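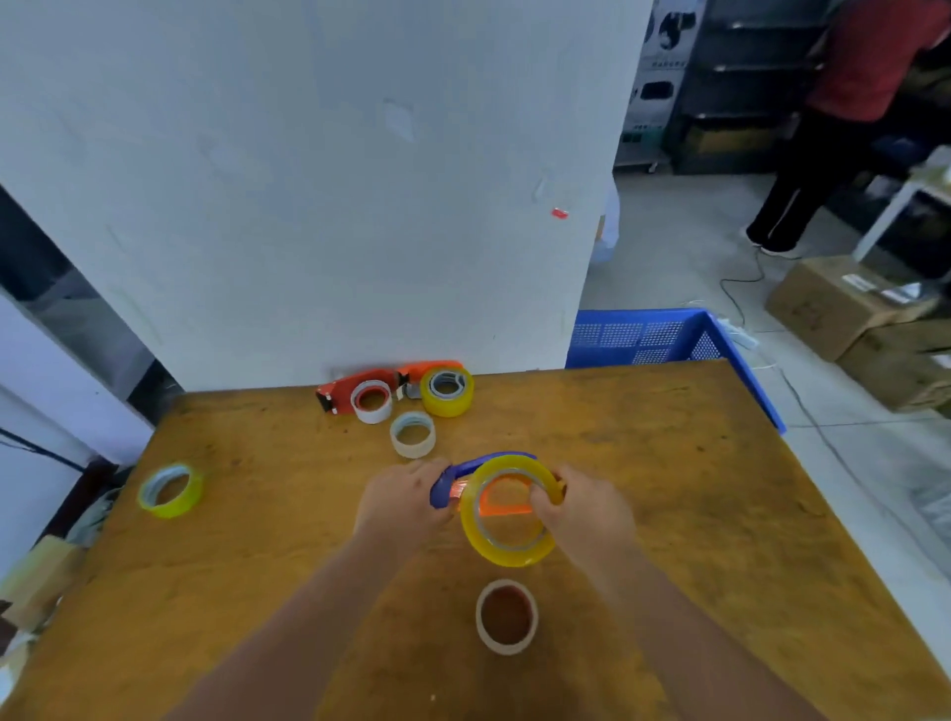

Packing table. Clear tape in the blue and orange dispenser, brown roll next to it.

February, 9:40 am
Seed germination, Trallus bean lot, second count.

Opened the trays this morning. Of the 43 seeds from the Innes plot, 31 have a root longer than the seed coat. Another 9 are swollen but not split. The last 3 have gone soft and gray, so I pulled them and wiped down that corner of the tray.

Paper towels were drier at the top than at the bottom again. I think the trays are sitting at a tilt on the heating mat. Put a folded card under the left feet and will look again before lunch.

The Tultov lot is slower. Seed coats are darker and harder, and only a few show any root at all. Did not nick these before soaking, which we did last year. Worth running a nicked set next to a plain one before deciding the lot is old — the storage jar had a good seal and the packet of drying beads was still blue. 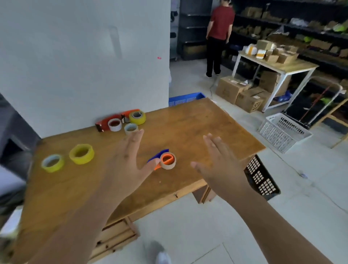
Same table, orange-handled dispenser with the tan tape.

12:15 pm
Tilt is better. Top towels still damp. Mat reads a little warm on the window side, turned it down one notch.

Trosville wants a sample of the Innes seed for their own test. Send from the dry jar, none of the soaked ones. Paper envelopes inside a small carton, lot name on each envelope as well as on the carton. Last time the labels were only on the outside and they had to write back and ask.

To do: start nicked Tultov set, order more towels, copy the counts into the big book.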